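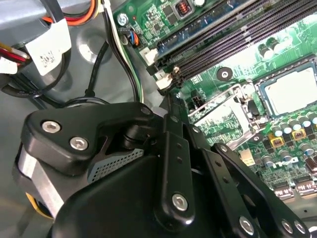 Open desktop case, power supply and motherboard side. The barcode label is still on the cable bundle.

Desktop teardown and parts recovery – gallery

Notes and photos by Ye-seo Ha
December 2020

This gallery goes with the bench notes for the Bokaron desktops. The batch came to 38 machines, all retired from the Watau office in April and stored upright on steel shelving until we had bench space. The work was limited to opening, inspection, cleaning, and sorting of parts. No repairs were made at this stage, and drives had been pulled and logged before the cases reached the bench.

Most of the bench time goes to the space between the supply and the board. Wiring in that space is routed by hand at the factory and varies from unit to unit, even within one model. Captions are kept short. The notes under them apply to the whole batch unless a unit is named.

Power supply
Gray metal box in the upper corner of the case. Orange, yellow, and black wires run near it, with red and yellow wires beside a white connector farther over. On a standard ATX harness, orange is 3.3 V, red is 5 V, yellow is 12 V, and black is ground. Do not rely on color alone. Two supplies in this batch had been replaced with units from another vendor, and those were checked with a meter at the connector before anything was marked as good.

Cable label
White paper with a printed barcode and small black text, wrapped around the thick part of the bundle. Leave it in place. The label number goes in column C of the parts sheet, and a supply that has lost its label goes to the unmarked bin. If the adhesive has dried out, secure the label with clear tape on the bundle itself – not on the supply housing, where it comes off with the first cleaning.

Cable slack
Black cables loop down from the supply over the gray floor of the case. Long loops are common where a harness was made for a larger chassis. For resale units, fold the slack back on itself and tie it once. Keep it clear of any fan. For parts units, leave it loose and move on.

Motherboard
Green board. A black and white pair comes down the left side and ends at a white plug near the memory slots. Small two-wire plugs like this are easy to damage. Grip the plug body and pull straight up from the board. Pulling on the wires can back the contacts out of the shell, and we lost one plug that way on unit 20. Write down the position of each plug before removal; the printing on the board is small and hard to read under bench light.

Order of work
1. Disconnect line power and hold the front button for a few seconds.
2. Lay the case flat, open side up.
3. Record the cable label.
4. Release the small plugs along the edges of the board.
5. Release the main board connector. Press the latch fully before lifting.
6. Remove the supply screws while supporting the supply with one hand.
7. Lift the supply out with its harness attached.
8. Remove the memory, then the board.

Fasteners
Case and supply screws are the same thread on this model and share a tray. Board screws are finer and go in a separate tray. After the first 20 units we had 186 board screws in the tray and no mixed threads.

Cleaning
Low-pressure air first, then a dry brush. Wipes from the Candness kit are for bare metal only. Contact cleaner was Işık, applied to a swab and never sprayed at the board. Average bench time per unit, cleaning included, was 75 minutes.

Storage
Boards go in antistatic bags, one per bag, with the unit number on the outside. Supplies are stacked two high at most, harness folded on top, label facing out.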